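3.2 Occupation des surfaces de travail partagées

L'étude de Halász et Hebden, conduite dans les locaux de Wotia, porte sur 28 tables collectives sans place attitrée. Les relevés ont donné lieu à 1 937 notations, réparties en 4 classes : documents, contenants, câbles et effets personnels. Les plateaux blancs et mats y sont majoritaires – choix d'aménagement antérieur à l'enquête. La figure 3 se rapporte à une table de ce type, occupée à son extrémité.

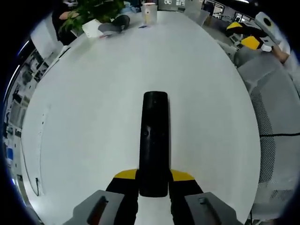
Comment distinguer un objet déposé d'un objet en usage ?
Le critère retenu est la distance à l'occupant le plus proche : au-delà de 70 cm, l'objet est codé comme déposé, quelle que soit sa nature.

Figure 3. Grande table blanche : feuille de papier, pochette ou sac gris foncé, récipient translucide à couvercle ; un câble noir pend sur le bord gauche.

L'application de ce critère appelle deux réserves. Les contenants fermés changent peu de place au cours d'une séance et tendent à être codés comme déposés alors que leur propriétaire s'en sert encore. Les feuilles isolées posent la difficulté inverse – leur appartenance est rarement établie. Un second codage, effectué en août selon la grille Sulldale, a conduit à maintenir le seuil et à traiter les câbles séparément (section 3.3).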